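February 1, 2024

Teardown bench, tower no. 13 of the Trovus lot. Danish on the paperwork, me on the screwdriver. Started late, courier had the loading dock blocked.

Side panel off no trouble, one thumbscrew crossthreaded – bagged it with the others, do not reuse. Dust worse than the last few. Blew it out by the roller door, should of worn the mask.

Asset tag doesn't match Margaux's spreadsheet. She has 128 in the lot, Leblanc's delivery docket says the same, so probabley a typo at their end. Flagged it, left the row yellow.

Cooler off next. Paste had gone like chalk, warmed it with the hair dryer and twisted, didn't yank. Cleaned up with isopropyl, two wipes. Lever up, CPU out. Memory and card after that, then drives, PSU last. Leave the looms in till the drives are done, easier to see what goes where.

Blue tabs on these cases are brittle when cold. Snapped one on Tuesday. Push from the hinge side, slowly – Eleo want the cases back in one piece and they do check.
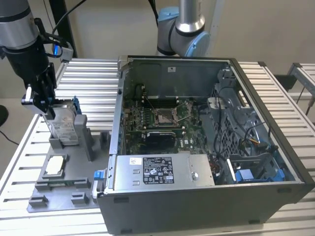
Do we pull the coin cell before the board goes in the antistatic bag? Pull it every time, tape both faces, into the grey battery tub by the sink, and write the board number on the bag.

Still to do:
Order more bags, 20 left, medium
Ring Muteck re scrap price on the PSUs, last quote was September
Margaux to fix row 40 as well, colour coding is wrong
New bit for the small Phillips, this one's rounded

Knocked off early, Danish locking up.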